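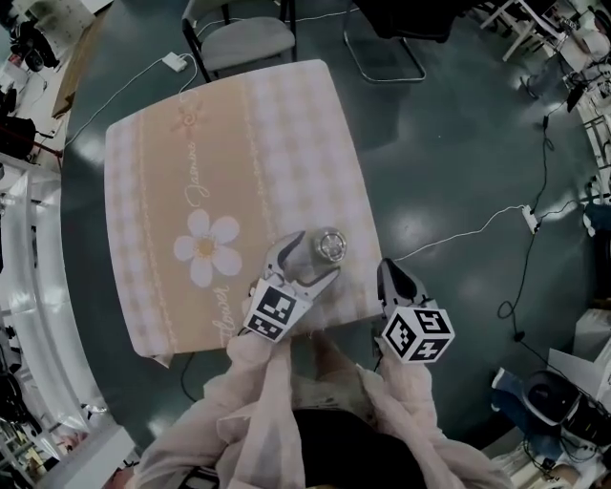 Square table with a jasmine-print tablecloth and a small lidded jar.

Wanirero Community Forum
Progress report to the Jinley Fund, second period
Saturday, July 3, 2021

Where we are

The move off the old forum software is done, in the sense that everybody is now on the new software and most of them are still speaking to us. Your grant paid for the move, the hosting and the rebuild of the mobile view. The first two are finished. The third is finished on Android and has what we are calling a personality on iPhones.

We brought over 3,386 threads. The import script from Lykkegaard handled the ordinary ones without complaint. It was less happy with polls, spoiler tags and anything posted in the swap section before the last redesign, where members had got into the habit of building price tables out of periods and spaces. Those tables now look like ants. We have decided to leave them as a historical record.

Search

Search works. I put this in its own section because the last report promised it would, and the report before that promised it too. You can now look for a phrase, limit it to one board and get back posts that contain the phrase. Members have been using it mainly to find things other members said in February and quote them back.

The index rebuilds overnight. If you post at lunchtime you won't find yourself until the next morning, and we have a note on the search page saying so. Requests to fix this come in from people who haven't seen the note.

Categories and labels

The old forum had a board for everything, including a board for discussing whether we had too many boards. We have merged the quiet ones and put labels on threads in their place. Uptake has been fair. New members use labels without a second thought. Long-standing members label everything "General," which I take as a form of protest.

We kept the kitchen board and the repairs board as they were. Merging those was proposed, and the thread about it ran to 200 replies in 2 days before it was locked.

Notifications

Email digests go out on time. Push messages are handled by Henetti, and for the first stretch after launch they arrived late, twice, or in the case of private messages with the text of the subject line replaced by a question mark. Henetti found the cause at their end and fixed it. We then found a second cause at our end, which we had been blaming on Henetti, and fixed that more quietly.

Still open: muting a thread stops the push message but leaves the little red number. I have muted our own announcements thread and the red number is with me as I write.

Moderation

The new queue is a real improvement. Reports land in one list, with the post and the poster's history beside it, and two moderators can't pick up the same one by accident. Under the old system this happened often enough that one member was warned, forgiven and warned again inside an hour.

Spam sign-ups fell once we added the question about the name of the river. Some genuine locals also failed the question. We have since allowed three spellings.

Money

Spending is inside the budget on every line but one. Image storage cost $400 more than planned – members were asked to keep uploads small, and took this as a challenge. We covered the overrun from the training line, where we had saved by holding the moderator sessions online. We'd like your approval to keep that arrangement for the next period, and we have set an upload limit so that it shouldn't need to grow. The full breakdown is on the attached sheet.

What slipped

Two things. The accessibility check was due before launch and will now happen after it. Contrast and text size are fine by our own reading, but our own reading is what we used last time, and the gray-on-gray reply button got past it. A proper outside check is booked.

The archive of the old site is also late. It exists, it opens, and every link in it points to the page that used to be there. We need a redirect table, and generating it is dull work that has been passed around the team like a fruitcake.

Next period

Fix the iPhone layout, starting with the reply box that hides behind the keyboard. Clear the red number. Finish the redirects and switch off the old server, which we are still paying for by the month. Run the accessibility check and publish the results on the forum, where I expect they'll be filed under General.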